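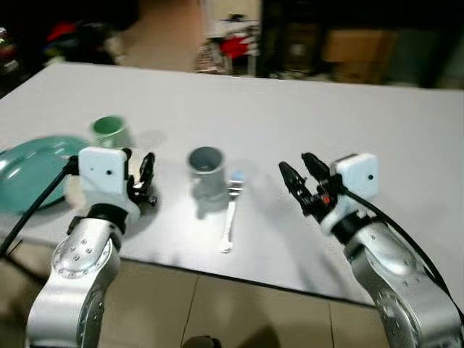 Hard water and the kitchen cupboard

2018-05-15

Plelgate draws its supply from chalk, and the water shows it. Dissolved calcium leaves a pale film on crockery, and plastic tends to hold it more stubbornly than glazed ware. Flelineck, which makes tableware for canteens, tested 130 pieces in March using untreated mains water. 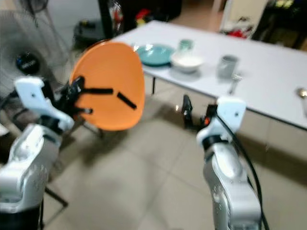 Each piece went through up to 2,000 wash cycles. Film was measured by wiping the surface with weak acid and testing the liquid. Pieces dried upright in a rack carried less scale than those left flat, as the water ran off before it could dry in place.

Rinse aid helped in all 13 batches. Raising the wash temperature made matters worse, as calcium comes out of solution faster when heated. 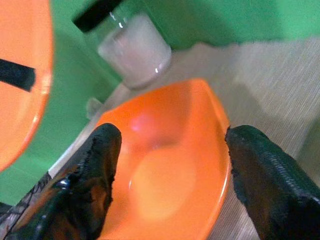
Scratches also matter. Scouring pads leave fine grooves in which scale collects, and the surface dulls. Flelineck advises a soft cloth and a soak of 10 minutes in diluted white vinegar, followed by a plain rinse. Salt in the machine's softener should be topped up before the warning light comes on.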